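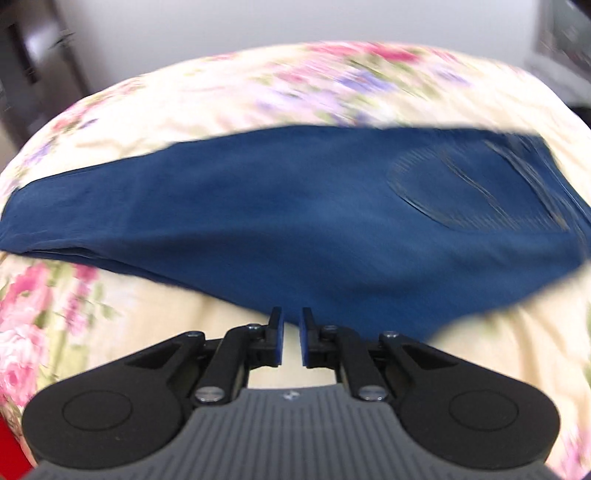
Lekard Hand Gripper Set-up Guide, Issue 12, page 116

Section 7: Trousers and jeans on a bed

7.1 What this section covers

Use this section to record folding and handling of trousers with the hand gripper on a made bed. Read Section 3 (fitting the finger pads) and Section 5 (starting a recording) first.

The Lekard arm can't yet put away a household's washing. In our own trials at Fornthorpe it could pick up a pair of trousers that had already been folded and set it down in another spot on the same bed. It could not reliably start from a tangled pair. Recordings made by hand with the gripper are used to close that gap, so the way you handle the cloth matters more than how fast you work.

If you bought the arm expecting it to fold laundry this year, see 7.6 before you go any further.

7.2 Preparing the bed

1. Make the bed. Pull the duvet or bedspread flat and smooth out the larger creases. Small wrinkles can stay.

2. Leave patterned bedding in place. Flowers, stripes and checks are all suitable. Earlier issues of this guide asked for plain sheets, and that instruction has been withdrawn.

3. Turn on the ordinary room light. Do not add a lamp at floor level.

4. Move charging cables off the bedding. A cable lying at the side of the bed may stay if it is clear of your sleeve and of the gripper arms.

5. Empty the pockets of the trousers. Coins and keys shift the weight of the bundle during a lift.

6. Do up the zipper and the top button. Remove the belt.

CAUTION: Do not record on a bed with a person or pet on it. The fingers close with enough force to pinch skin.

7.3 Checking the gripper

1. Squeeze the handle and release it 12 times with nothing between the fingers. The two linkages should move together. If one side lags, check the pivot screws as set out in Section 4.

2. Look at the blue pads on the inner faces of the fingers. Wipe off lint with a barely damp cloth. Denim sheds more than you would expect, and a linty pad slips.

3. Close the fingers on a single sheet of paper and pull. If the paper slides out freely, replace the pads.

4. Check that no loose thread is caught in the linkage.

NOTE: Pads last for 300 recordings on cotton shirts. Heavy twill and denim wear them sooner. Keep a spare pair with the gripper.

7.4 Approaching the cloth

1. Lay the trousers across the bed, folded lengthwise into a long band, with the legs together. A back pocket may face up or down. Vary this between recordings.

2. Start the recording with the fingertips 30 cm from the cloth.

3. Bring the gripper in low, with the fingers slightly open and pointed at the edge you intend to take. The page heading shows the right sort of approach: fingers just short of the lower edge, pads facing each other, bedspread visible through the gap.

4. Slide the lower layer between the pads. Take the edge only. If you press down into the mattress you will pick up bedspread as well, and the recording is of no use.

5. Close the fingers and wait for one slow breath before lifting.

6. Move at an even speed. Quick movements smear the picture, and the stitching and seams are the first details to go. A small amount of blur is acceptable.

CAUTION: Keep your free hand behind the gripper. If your fingers appear in front of the pads, delete the recording and begin again.

7.5 Working with a folded bundle

A bundle is harder than a flat band. It is thick, its layers slide over each other, and only some of its edges are worth holding. People find the right edge by feel. The arm has no such sense, and has to be shown.

1. Look for a corner that is fairly sharp and a side that is rounded. The rounded side is usually several layers deep and is a poor place to grip.

2. Choose a lower edge where you can reach the cloth without disturbing the whole bundle.

3. Bring the fingertips to that edge, nearly closed.
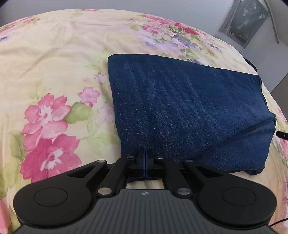

Fig. 7-2. Fingertips at the lower left of a denim bundle. Note how close together the fingers are.

4. Pinch the edge. If a layer springs free, release, let the cloth settle and try once more in the same recording. Second attempts are useful and should not be trimmed out.

5. Drag the bundle a hand's width toward you, or lift one edge and fold it in. Choose one action per recording and enter it in the log as DRAG or FOLD.

6. Release by opening the fingers fully before you draw back. Pulling away with the fingers half open tugs the fold out of shape.

7. Return to the start distance and stop the recording.

NOTE: Tabs, straps and labels that stick out of a bundle make tempting handles. Avoid them. The arm learns to look for the tab and then does badly on trousers that have none.

7.6 What to expect from the arm

The following was current on October 17, 2018. It will be revised in the January issue.

Moving folded trousers across a bed: works on most attempts, slower than by hand.

Folding a flat pair once lengthwise: works if the legs start out straight.

Folding into a drawer-sized bundle: fails more often than it works.

Sorting a mixed basket, turning legs right side out, matching socks: not supported.

Shop-floor users at the Fomwood laundry site run the same arm on towels with better results, as towels come with four plain edges. Do not assume a setting that suits towels will suit jeans. The Patrício hanging rail attachment is not compatible with this section.

7.7 Troubleshooting

Bedding lifts with the trousers: raise the wrist and approach at a shallower angle.

Cloth slips at the moment of lifting: clean the pads and take a deeper edge.

Colours look washed out: wipe the lens and repeat the light check in 5.2.

Fingers will not meet: look for thread at the pivots. Do not oil the linkage.

Comments (3)

fornthorpe_flatmate: Step 4 in 7.4 is the one I kept getting wrong. Half my first batch had bedspread in it.

twillandtwine: Could you add a part on track pants? The elastic waist won't stay flat and I don't know whether to log it as a band or a bundle.

K. from the towel side: Slower than by hand is generous. I can do the whole line in the time it takes to do one pair. Still, last year it couldn't do the one pair.

Shared 30 times | 3 comments

Contact Lekard Support | © 2018 Lekard | Back to top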